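Mallstead Weekly > Opinion > Home & Garden

The fake hydrangea has had a good run

519 shares | 18 comments

I have been told for years that artificial flowers are good now. Friends say it, the Lykkegaard catalog says it, and the woman at the Brirero counter said it to me in October while I stood there holding a blue one that cost 20 dollars. Good compared to what?

I'll grant the petals. Fabric has come a long way, and from across a room a pale blue head can fool me. Then I look under it. The little stalks have a plastic shine, and the leaf teeth are too tidy. A real hydrangea leaf gets chewed, or goes brown along one side.
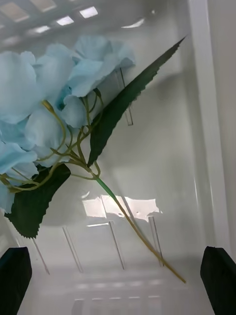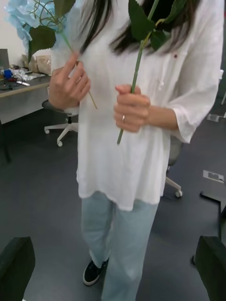
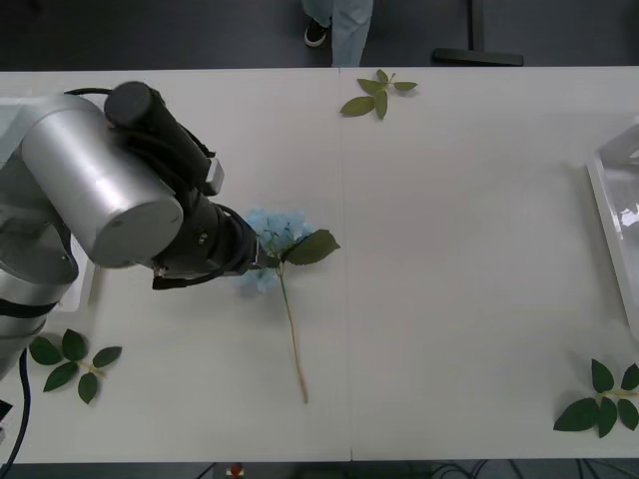 Blue hydrangea, with the green leaves that are meant to sell it.

The usual argument is money. Buy once, keep forever. I bought 8 stems from Mendell on that theory, and forever lasted until the dust settled into the folds. You can't rinse them without the petals going limp – I tried – and a hair dryer on cool mostly moves the dust to the shelf.

Then there is the arranging. Fake stems go exactly where you put them, so every clumsy choice stays put too. Cut flowers slump a bit overnight and usually look better for it. Mine stood at attention all winter.

Keep one in a dark hallway if you like. I still have two, in a closet, and I'm not sure why. For the table I'd take a jar of whatever is growing by the fence, even if it only lasts until the weekend.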